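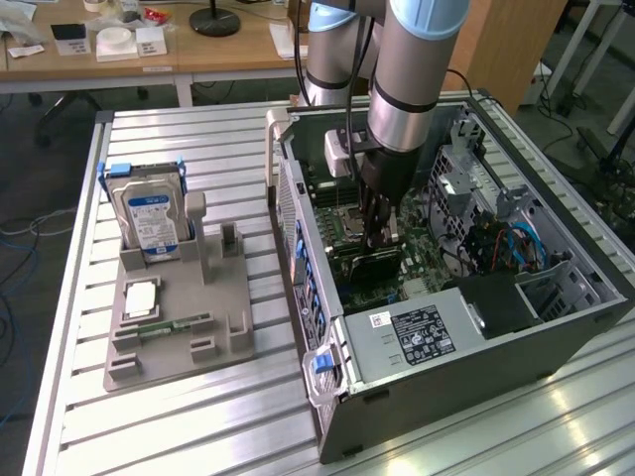

Memoria del proyecto: desmontar y volver a montar un ordenador de sobremesa

Asignatura de Mantenimiento de Equipos, proyecto del segundo trimestre

1. De dónde sale la idea

Cuando nos pidieron elegir tema yo tenía apuntadas tres cosas, y las tres eran de redes. Luego vi en el almacén del taller las torres que el centro compró de segunda mano a Zidero y cambié de opinión en un minuto. Llevo toda la vida usando ordenadores y nunca había sacado una placa base de su sitio, que para alguien que estudia esto da un poco de vergüenza (ya está, ya lo he dicho). Así que propuse coger una torre, documentar cómo está montada por dentro y escribir una guía de desmontaje y montaje que pudiera seguir un alumno de primero sin tener a nadie al lado.

A la guía la llamé Nel, por ponerle un nombre corto a la carpeta, y con Nel se quedó.

2. Lo que quería conseguir

La guía tenía que cubrir la memoria, el disco duro, las tarjetas de expansión, el procesador y la fuente. Quería que cada pieza tuviera su ficha: dónde está, qué la sujeta, en qué orden sale y qué hay que mirar antes de tirar de ella. También quería probarla con gente de verdad, porque una guía que solo entiende quien la ha escrito sirve de poco.

El presupuesto era pequeño y no lo gasté entero. Entre pasta térmica, una pulsera antiestática, bridas y un juego de puntas Kastness se me fue casi todo, y lo demás salió de los cajones del taller.

3. La torre por dentro

La torre se trabaja tumbada, con la abertura hacia arriba. Parece una tontería, pero las primeras veces la dejé de pie y se me cayó un tornillo detrás de la placa – veinte minutos con una linterna y muy mal humor. Con la caja acostada se llega bien a casi todo. El zócalo del procesador queda en el centro de la placa con su marco metálico de retención, las ranuras de memoria son negras y las de expansión azules, así que en la guía pude escribir «la ranura azul» y quedarme tan ancha. La tarjeta de expansión va de pie, con el soporte metálico asomando por encima de la pared del chasis, y eso viene muy bien para comprobar de un vistazo si ha entrado recta. La fuente es una caja plateada con su etiqueta negra llena de símbolos de certificación, y al lado tiene un manojo de cables azules, rojos y negros que me dio más guerra que todo lo demás junto. 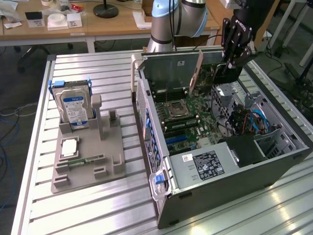 El orden de desmontaje lo cambié varias veces. En la primera versión salía antes la memoria, luego el disco y al final las tarjetas, que era como lo había visto en un vídeo. Con esta torre me resultó más cómodo empezar por la tarjeta de expansión y dejar despejada la placa antes de tocar nada más. Todo lo hice en el banco de aluminio, el de los perfiles ranurados, con la bandeja gris impresa en 3D a la izquierda de la torre para ir dejando las piezas. Os recomiendo muchísimo lo de la bandeja: antes las ponía encima de un folio y acababa levantando el folio para buscar la pieza que tenía encima.

4. La bandeja

No la diseñé yo desde cero. Partí de un modelo que ya estaba en la carpeta compartida Mindovik y retoqué los huecos que me hacían falta. El disco va de pie en una ranura y el módulo de memoria descansa en un hueco alargado. Mi primer hueco para la memoria salió demasiado justo y había que sacar el módulo con las uñas, justo lo que la propia guía te dice que no hagas. Lo ensanché, lo lijé un poco y listo.

5. Las pruebas

Se apuntaron 9 compañeros de primero. Les di la guía impresa, me senté al fondo y me propuse no abrir la boca (me costó horrores). El más lento tardó 669 segundos en sacar y volver a colocar la memoria, el disco y la tarjeta. El más rápido, 509. Yo esperaba más diferencia, la verdad.

Donde se atascaron casi todos fue en el disco. En mi ficha ponía «libera los carriles» y la mitad no sabía a qué llamaba yo carriles. Lo cambié por «las dos piezas azules de los lados del disco» y añadí un dibujo a lápiz. También hubo dudas con las pestañas de la memoria, porque había escrito «abre la pestaña» en singular y alguno buscaba solo una.

6. Lo que cambiaría

Pondría el apartado de los cables mucho antes. Ahora mismo está en la última página y para entonces ya has desenchufado media caja sin apuntar nada. Me gustaría además probar la guía con otro modelo de torre, porque lo de «la ranura azul» se viene abajo en cuanto la placa es de otro fabricante.

Me ha quedado pendiente la ficha del procesador, que está escrita pero sin probar con nadie. La dejo en la carpeta Nel con la palabra BORRADOR en el nombre, junto con las hojas de tiempos y el archivo de la bandeja ya corregido.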